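Cellthorpe is out of early access, and I can't put it down

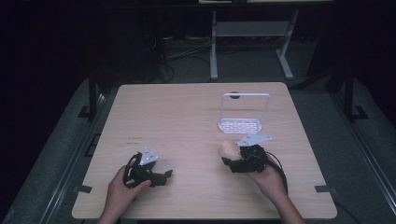 Two black hand-held grippers over a pale wooden tabletop.

I'd been meaning to try Cellthorpe since February, when the first demo went up, and now the full version has finally landed I've lost most of my evenings to it. It's a puzzle game about running a night mail depot on a moon called Sinari, and it comes from Cevum, the tiny studio that made Damasceno (still one of my favourite games for a long train ride).

You get a sorting floor, a handful of chutes and a stack of parcels that all want to be somewhere else. Early on you just nudge things left or right, and it's so gentle that I nearly nodded off in the tutorial. Then the weather turns up! Gusts shove your parcels sideways, the power dips halfway through a shift, and suddenly you're rebuilding the whole floor at 3am, game time and sometimes real time too.

There are 13 districts with nine shifts in each, and you can tackle them in nearly any order once the first is done. I got badly stuck in the Harbour, wandered off to do the Glassworks instead, and came back with a trick using two crossed belts that cleared it on my second go. I may have cheered.

Dalva Assunção wrote the music, and it's lovely: slow, warm organ stuff that picks up as your floor gets busier. I've had the depot theme in my head all week.

A couple of grumbles. The text on parcel labels is tiny on a handheld, and you can't skip the foreman's chat the second time through (he's funny, but he does go on). There's also only one save slot, so my partner and I have been taking turns on the same depot and quietly undoing each other's belts.

My best shift so far is 547 parcels with no breakages. If you've beaten that, write in and tell me how you're handling the hail!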